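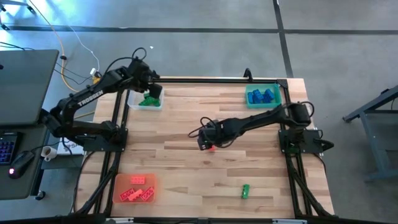 Table 2 with both arms, brick sorting task. Left gripper at the clear bin, right gripper low near the middle.

From: Radek Tóth
To: bench-users list, Stokham
Date: 12 October 2025
Subject: Re: right arm dropped during sorting, please read before you use table 2

Hello all,

Thank you to Inmaculada for the first report, which I quote below. I was asked to look at the fault and to write what I found. Please excuse me if some parts are too detailed, I prefer to write everything once.

First, nobody was hurt. The right arm lost its holding force in the shoulder joint while it was stretched out over the table. It came down on the wood with the gripper closed. One finger pad is torn and I have replaced it. The wood has a small mark, and I leave it as it is.

I went through the log of that session. The program had run 358 cycles without any error. In the next cycle the shoulder motor stopped answering for a short moment, then it came back, but with the torque switched off. Our software saw the motor answer again and considered that all is well. It did not check the torque. The left arm continued to work the whole time, and for me this is the more serious part. If one arm has a fault, both must stop and hold.

For the cause of the short silence I suspect the cable. On the right arm we keep the extra length in a coil over the shoulder, and when the arm reaches far to the left, the coil pulls on the plug. I moved the arm slowly by hand with the motors off and watched the connection counter. It lost contact 5 times, always at long reach. With a new cable, and with the plug fixed by a clamp, I ran the same movement 49 times and it lost nothing. This is not a proof, but I think it is good enough to continue carefully.

What I ask from everybody until the software is changed:

Do not put your hand under an arm which is holding its position, also when it looks completely still. To take out a brick that is lying on the table, first bring both arms to the rest position, then switch off the power.

Keep cups and drinks off the desk beside the left arm. Somebody will say it is far enough. The arm can reach over there.

Before the first run, look at the plug at each shoulder. If you can turn it with two fingers, do not start, and write to me or to Babar.

Atieno is writing the change for the software. It will read the torque state of every motor in each cycle and stop both arms when one is wrong. She hopes to have it ready for testing this week. Until then, table 2 is for short runs only, with a person standing at the power switch.

One question to the list: has anybody at Jornadbridge seen the same with their arms? I remember that in July they spoke about a motor that went silent, but I cannot find the message.

Best regards,
Radek

Inmaculada Esteban wrote:
> Hi everyone,
> The right arm on table 2 fell this afternoon in the middle of
> the sorting run. It was over the centre of the table, going for
> a red brick, and it just went soft. There was no message on the
> laptop. The left one kept going to the green bin as if nothing
> had happened, so I pulled the power.
> I have not touched the cables. Tzu-hsuan was with me and saw
> the same. Can someone look before we run it again?
> Inmaculada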